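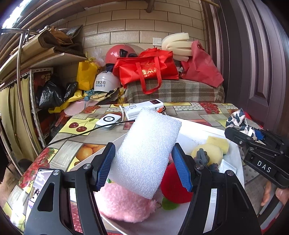
Vekik folding garden seating: progress report to the Foltus fund

Reporting period: October to February 2024
Grant holder: Rinaldi, Pladville
Prepared by: Kerstin Kristiansen, product development
Approved by: Amedeo Rinaldi

Summary

The Vekik project is developing a folding garden chair and matching bench with parts that an owner can replace at home using a screwdriver and a hex key. Work on the frame is complete. Work on the slats is complete apart from the end-grain sealing, which is being repeated. The arm bracket has been redesigned once and is under test in its second form. The packaging and the printed repair sheet are behind schedule. Spending is within the approved budget, with one transfer between headings requested below.

Frame

The frame is powder-coated steel tube, bent in the Pladville workshop and welded at the crossbars only. The earlier version had welded feet. These have been replaced by push-in feet held by a single screw, so that a worn foot can be changed without taking the chair out of use for more than a few minutes. The change added a drilled hole near the bottom of each leg, and the coating supplier was asked to coat the tube after drilling. The first delivery was coated before drilling. It was sent back, and the second delivery was correct.

Folding play at the main pivot was measured before and after the cycling test. The growth in play was small and fell inside the limit set in the work plan. The nylon washer between the tubes took most of the wear, as intended, and is listed as a replaceable part. A stainless washer was tried in the same position and was rejected. It marked the coating early in the test, and rust staining followed within the damp cabinet period.

The folding lock now closes with a clear click. Ottar Magnusson moved the spring seat inward so that the lever no longer stands proud of the tube when folded. Stacked chairs had been catching on one another at that point.

Slats

Two timbers were compared: ash that has been heat treated, and untreated larch. Both sets were cut to the same profile, with rounded upper edges and a shallow drip groove on the underside. The boards stood on the south side of the workshop from October onward and were turned at fixed intervals.

The larch moved more. Several slats cupped enough to hold water along the center line after rain. The ash stayed flatter but showed fine surface checks at the screw holes, mainly where the pilot hole had been cut too narrow. A wider pilot hole and a shoulder screw with a soft washer have reduced the checking on the slats fitted later. We have selected ash for the production version. The larch results will be kept on file, as the material cost is lower and a bench with wider gaps between slats might tolerate the movement.

End-grain sealing is the open item. The wax emulsion used in the first round was brushed on by hand and the coverage varied. Slats with good coverage performed well. Slats with thin coverage darkened at the ends and gained weight in the damp cabinet. Dipping gives a more even result, and a dip tray has been made. The second round of slats has been dipped and is now outdoors. We do not expect to draw a conclusion until these slats have been through the spring.

Color change was recorded for both timbers. All boards have moved toward gray at a similar rate. This is normal for unoiled wood outdoors and will be stated plainly in the owner's sheet, along with a note on how to oil the slats if the buyer prefers the original color.

Arm bracket

The arm bracket failed in the first round of load testing. The fault was a crack at the inner corner of the bend, on the side that takes the load when a person pushes down on the arm to stand up. Hamisi Bakilana traced the crack to the tight bend radius. The bracket has been redrawn with a larger radius and a slightly longer foot. The longer foot overlaps the rear slat screw, so the slat had to be shifted back by 8 mm. The shift has no effect on seat comfort in the trials we have run.

Thirteen of the redesigned brackets would have been enough for the test plan. The press shop has a minimum order of 30, and we bought that quantity. The extra brackets will be used on the trial chairs described below. No cracks have been found in the second form so far. The test is still running, and the final inspection under dye penetrant will be carried out once the full load count is reached.

Cushions

The cushions were not part of the original work plan but were added by agreement with the fund. The purpose is to find a filling and cover that can be left outside through short showers and will dry in place. The cover is a solution-dyed acrylic with a mesh underside. The filling is an open-cell foam sold for outdoor use, cut to shape by the supplier.

Drying time was shorter with the mesh underside than with a fully closed cover. The difference was greatest when the chair stood open in moving air and least when the chair was under a roof. Seam placement mattered more than expected. A seam along the front edge let water in where it ran off the seat, and it has been moved to the rear. Ties have been replaced by a strap with a flat buckle, after the ties came loose in wind.

The foam supplier has announced a change of density in the product we have been using. We have asked for sample pieces of the new density and will repeat the drying and compression tests before placing an order. This is a possible cause of delay and is listed under risks.

Owner trials

Trial chairs were placed with households in and near Pladville and on the terrace of a garden center on the edge of town. Each household received a chair, a hex key, a small bag of spare parts and a draft of the repair sheet. They were asked to change a foot and a slat, and to note where they had difficulty.

Changing a foot caused no trouble. Changing a slat caused trouble in two respects. The draft sheet did not say which slats are shaped for the front and rear positions, and some owners fitted them the wrong way around. In addition, the soft washers fell into the grass when the screws were drawn out. The slats will now be marked on the underside – F for front, R for rear – and the washers will be a push fit on the screw shank so that they stay in place.

Comments on comfort were generally favorable. Taller users asked for a higher back. The back height is fixed by the folded length and will not be changed on this model. The bench may allow a higher back, and Dario D'Amico is preparing a drawing.

The garden center terrace gave useful results on heavy use. Its chairs were folded and carried daily until the terrace closed for the winter. Coating wear at the carrying point was visible on all of them. A short sleeve has been added there.

Packaging and repair sheet

Both items are late. The carton was designed for the earlier frame, and the push-in feet make the folded chair slightly longer. A new carton has been drawn and quoted. The drop test on the new carton has not been done. The repair sheet is being rewritten to reflect the owner trials, with drawings in place of most of the text. Printing cannot start until the slat marking is fixed on the drawings.

Spare parts will be sold singly and will be listed by the same part number that appears on the sheet. The target set by the fund was that 80 percent of the chair's weight should be made up of parts that can be replaced separately. The present design meets this target if the two frame halves are counted as separate parts. We ask the fund to confirm that this reading is acceptable.

Budget

Spending on materials is above plan, due to the bracket order and the second round of slats. Spending on outside testing is below plan, as the damp cabinet work was moved in-house. We request permission to transfer the unspent testing amount to materials. The total grant is not affected. Staff time is close to plan, with more hours charged to the bracket and fewer to packaging. A ledger extract has been sent separately to the grants office.

Risks

Foam supply: the density change may require a new round of cushion tests. The chair can be launched without cushions if needed.

End-grain sealing: if the dipped slats show the same darkening as the brushed ones, a different sealer will have to be chosen, and the outdoor exposure would start again from the beginning.

Coating: only one supplier has been approved. A second has been asked for sample tubes, drilled before coating.

Work planned for the next period

Complete the bracket load test and the dye inspection.
Carry out the carton drop test and release the carton for order.
Finish the repair sheet and return it to the trial households for a second check.
Test the new foam density for drying and compression.
Build the first bench frame to D'Amico's drawing and measure folding play on the same rig as the chair.
Inspect the dipped slats at the end of spring and report the weight gain next to the figures for the brushed set.

Questions on the test data should be sent to Hamisi Bakilana at the Pladville workshop. Questions on the budget transfer should be sent to Amedeo Rinaldi.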